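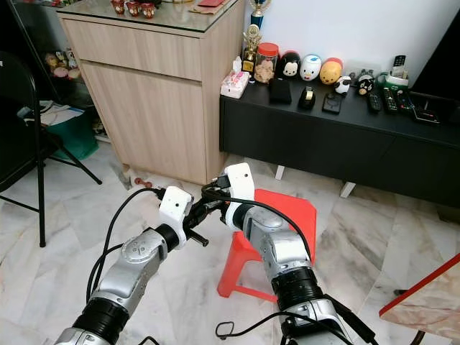

Living room, both grippers above the floor by the red stool.

Overview Files Tasks Known problems License Contact

Genen Living Room: data card

Genen Living Room is a set of recordings of a two-armed robot doing small chores in an ordinary living room, put together by the Skurer group in Sellbridge and maintained by Chin-lung Yeh. It holds 666 episodes across three tasks. If you came for the download instructions, they are under "Files" and you are welcome to skip straight there. If you came because somebody told you that household robots are finished and ready to buy, or that they are hopeless and always will be, please stay a little, as we have opinions (and now we have data too, which makes the opinions slightly more bearable at dinner).

The question we started with was a plain one: can a machine tidy up a room people live in? We didn't mean a lab bench with a bowl of foam cubes on it. We meant a room with a trophy behind the tissue box, toy figures lined up along the back of the TV console, and more remote controls than any television could need. Our answer after this much recording is "parts of it, some of the time, with a patient person close by," and the rest of this card is the long form of that answer.

Tasks

keys_pick. Pick up a bunch of keys from a stool and hold it clear of the seat. A bunch of keys is a wonderful, awful object. It has no fixed shape, it shines, and the bit you want to grab is usually lying flat under the bit you don't. One arm does the work and the other stays out of the way, or is supposed to.

remote_line. Straighten remote controls lying on a console so that they are side by side and parallel. This looks like the easy one and on most attempts it is, until a gripper finger catches the edge of a remote and turns it.

stool_shift. Move a light plastic stool a short way across the floor using both arms. There is no lifting involved, just pushing and guiding. The policy has to work out where the legs are, and a good part of the stool is often hidden by the arms doing the pushing.

We talked for a long while about adding a fourth task with the small red cups on the cabinet. We tried it in rehearsal, with spare cups and a folded towel, and decided that we would like to go on being invited into people's homes. Cups may come in a later release, with softer fingers.

How far along are the machines, really?

Chin-lung asked me to keep this section short and I have failed, so I apologize to him here in writing.

Let me start with the good part. Nearly 500 of the episodes end with the task done, judged by a person watching the whole recording. When I first worked on this kind of thing, a result like that in somebody's living room would have had us calling our parents. The arms are light, the grippers are printed and easy to replace, and the controllers no longer behave as if every object in the world were a brick. Watching a good run of remote_line is a real pleasure. You find yourself leaning forward and cheering for a piece of plastic!

Now the other part, and please read it before you quote the number above. Every one of those episodes was driven by a person. The recordings tell you what the hardware can manage when a human being is supplying the judgment, so think of that figure as a ceiling on the arms and the grippers and keep it well away from any slide that says "autonomous." The policies we train on the data do noticeably worse, they do worse in different ways, and a few of the ways are quite funny if it's not your furniture.

Speed is the second thing visitors bring up. A person takes the keys off a stool while thinking about lunch. The robot approaches, stops, seems to consider its life, comes down a little, stops again, and closes. We have left all of those pauses in. It's tempting to trim them, and people who trim them get prettier videos and, in our experience, jumpier policies.

Then there is the matter of knowing what to leave alone. Most of a living room is things that aren't part of the job. A tidying machine that could move anything on a console, and had no sense of which things ought to be moved, would be worse than no machine. Our dataset doesn't teach that sense. It shows the clutter as it stands and the operator working with care near it, and we hope that someone more clever than us can make something of the difference.

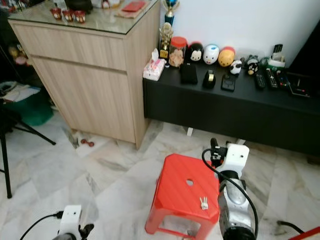 Keys on the stool seat, right arm alongside.

Notes on the setting

The floor is pale marble tile with a vein running through it, and it reflects light. We mention this early as it has caught out more than one visiting student: depth estimates near the floor can be unreliable, and a segmentation model that has grown up on carpet will tell you some remarkable things about what is lying there. The stool is red plastic with a square seat, a color that makes it easy to find and tempts a small network into learning "red means stool." The cups on the cabinet are red as well. So is the jar lid. Please test for this before you tell anyone your model understands furniture.

The cabinet has a glass top, and the same warning goes for glass as for the floor, only more so. The long low console against the wall is black, and the remotes on it are black too, along with a phone and a tape dispenser. Black objects on a black surface gave our labelers more grief than everything else put together. If your detector merges two neighboring remotes into one wide remote, you have company.

Cables hang from the gripper heads and loop down along the arms. They move when the arms move. We thought about masking them out and chose to leave them, and I would gently argue for your doing the same, as a robot in a home is going to have to live with the sight of its own wiring.

The room was not styled for the recordings. Small things lie on the floor near the foot of the cabinet, and papers are piled up by the green bin. When I show this set to people who build warehouse systems they wince at all that, and when I show it to people with children they ask what the mess is supposed to be.

Files

Each episode is a folder containing the video streams, the joint positions of both arms, the gripper openings, and a short text note by the operator. The notes are uneven. Some say "fine" and some run to a paragraph about a bad grasp, and we didn't standardize them, out of affection mostly.

Episodes are grouped by task and then by session. There is no official split. We used to provide one, and then found that neighboring episodes from the same session were so alike that a random split gave everybody flattering scores. Hold out whole sessions. If you hold out single episodes, say so clearly in your write-up, and expect a kind but nosy email from us.

The loader is called Sorrentino and lives in the same repository, in the folder of that name. It reads the streams, lines up the timestamps, and quietly drops any episode with a missing gripper channel. "Quietly" was a mistake and the next version will print a warning. Until then, compare the number of episodes you load with the number at the top of this card.

Labels

Success is marked yes, no, or partial. Partial covers cases such as a bunch of keys being lifted and then set down again in a slightly different spot, or a stool that has turned without traveling. When two labelers disagreed we kept both labels and left the disagreement in the file. Chin-lung feels strongly that a disagreement between two careful people is information, and after enough evenings going through keys_pick with him I have come round to the same view.

Known problems

The keys are often hidden by the gripper at the moment of closing. You will not see the grasp in the head view for many episodes, only the approach and then the result. Gripper opening is your friend here.

Operators got better as they went along. Early sessions have more hesitation and more second attempts, and a model trained on everything will copy both the beginner and the expert. Session order is in the metadata in case you want to weight by it.

Lighting follows the room. Some sessions were recorded in the afternoon and some in the evening with the lamps on, and we made no attempt to even it out.

It is one room. I can't say this often enough. A policy that does well on Genen Living Room does well in a living room in Sellbridge with a marble floor, and whether it would cope with a rug or a sleeping cat is something we would love to learn from you.

Please don't use it for

Safety claims of any kind about robots working near people. Nothing in the recordings was designed to test that, and the absence of accidents in a set of carefully supervised sessions tells you about the supervision.

Product comparisons. We have been asked twice to rank arms with this data and both times we said no, politely, with cake.

License

Free for research and teaching. Commercial use needs a short written agreement with Skurer, which we try to answer within the month.

Contact

Open an issue in the repository, or write to Chin-lung Yeh at the address in the maintainers file. Bug reports about Sorrentino are especially welcome, and if you attach the session name and the episode folder you will get an answer much sooner. The next update is planned for April and will include corrected timestamps for a handful of stool_shift episodes, plus the overdue warning message.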